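Bromalton sets June release for restored "Rulmont"

Wednesday, March 23, 2022

Bromalton will release a new 4K restoration of "Rulmont," the low-budget horror film directed by Amparo Montoya, in June. The theatrical run will be followed by a two-disc home edition. The new version was scanned from the original 16mm camera negative, which had been stored under the wrong title in a lab archive and was identified during a routine inventory.

All earlier video editions came from a 35mm blow-up print. That print was cropped at the top and bottom, had faded toward magenta, and was missing the last part of reel five. The negative is complete except for 394 frames, most of them at splices. Those frames were taken from the blow-up and matched for grain and density. 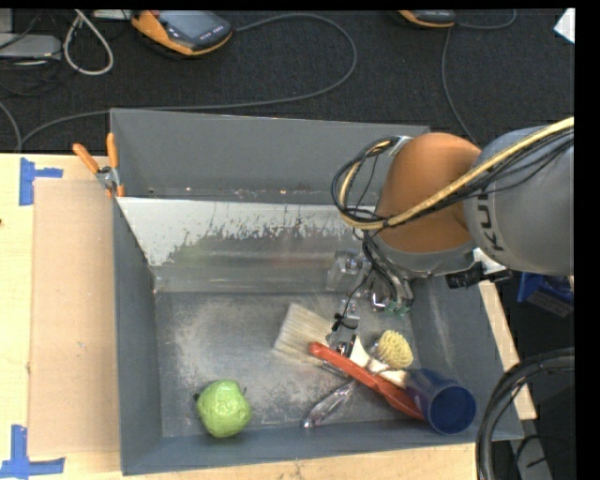
The largest share of the repair work went to the flour mill sequence, which runs for most of the fourth reel. Montoya and her effects supervisor, Rosaura Arango, had no fog machine that could be used safely in the building, so the haze was made with fine white powder thrown from above the lights. Powder of that sort settles on everything near it. The patch on the floor of the gray bin and the dusty white streaks on the clear-ish plastic slope along its far side give a fair idea of what the restoration team was looking at on the mill windows, shot after shot. Automated dust removal could not tell the powder from dirt on the negative. On the first pass it erased much of the haze and, in two shots, the outline of the figure standing in it.

Dayana Urrego, who supervised the image work, turned the automated tool off for the whole reel. Her team cleaned it by hand, comparing each frame with the ones before and after it. A speck that appeared in a single frame was treated as dirt and removed. A speck with a path was treated as powder and kept.

"It is slow, and it leaves some dirt in," Urrego said. "We decided that a little dirt was better than losing what Rosaura put in the air." 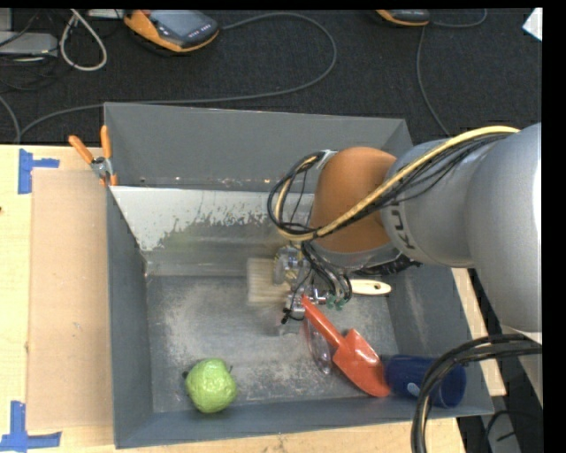 Hand cleaning of the fourth reel took 930 hours. The other reels were processed with the automated tool at a low setting and then checked by an operator.

Color was graded against a set of slides taken on location by the film's cinematographer, Ritva Juntunen. The slides show the night exteriors as a dull green, where every home video release has shown them as blue. The new grade follows the slides. Montoya reviewed it on a calibrated monitor and asked for one change -- the final shot is now darker by a third of a stop.

The sound was transferred from the mono magnetic master. Composer Xóchitl Robles supplied her own tapes of the score, but these were used only to patch two dropouts in the opening titles. The mix remains mono, and no stereo or surround version has been made. Hiss was reduced slightly in dialogue scenes and left alone elsewhere.

The home edition will include the blow-up version as an extra, scanned in 2K without repair, along with "Teserano," Montoya's earlier short. Running time for the restored feature is 88 minutes. Bromalton has not yet announced theaters or a price for the discs.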